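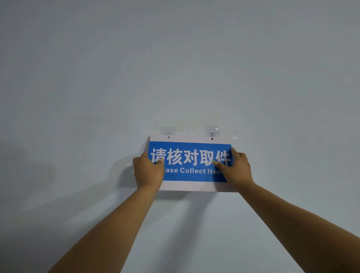
A sign reading "请核对取件", held up against a pale wall.

Povis IT Services – Staff Updates
Workstations & Displays

1/ Povis IT Services has completed the first stage of its move to a standard Linux desktop for staff at the Jellville and Prasertsri offices. The posts in this thread set out what has changed and what staff are asked to do next.

2/ The new desktop is now installed on 361 workstations. The remaining machines will follow in January, once the accounting software used at Prasertsri has passed its final tests.

3/ All workstations now start in a dark theme with a warmer screen tone after 5 p.m. Staff who prefer the light theme may select it under Settings, Appearance. The choice is saved to the user account and will carry over to any desk.

4/ The default text size has been raised by 2 points in the terminal, the file manager and the mail program. Web browsers keep their own settings and were left as they were.

5/ Several colleagues have asked about the terminal font. The former font did not show a clear difference between the capital letter O and the zero. The replacement does, and it also covers Thai and Chinese characters without switching to a second font midway through a line.

6/ Staff with two monitors of different sizes may find that windows open on the smaller one. This is a known fault in the display manager. Modupe Osagie, Desktop Services, has prepared a short script that corrects it – the script is in the shared tools folder under "displays."

7/ Personal configuration files were copied to the new system. In nearly 8 percent of accounts, custom keyboard shortcuts did not survive the copy. The old files have been kept in a folder named "previous" in each home directory and may be restored from there.

8/ The Pritwood backup server received 2680 home directories before the work began, including those of former staff. Requests to recover a file should be sent to the service desk with the account name and the full path, if known.

9/ Please do not install additional desktop environments on shared machines. Requests for other software will be reviewed by Pongsak Saengthong, Systems Administration, and are normally answered within two working days.

10/ A guide to the new keyboard shortcuts is available on the staff site in English and Thai. Printed copies may be collected from the service desk in Jellville.

Last updated: August 2021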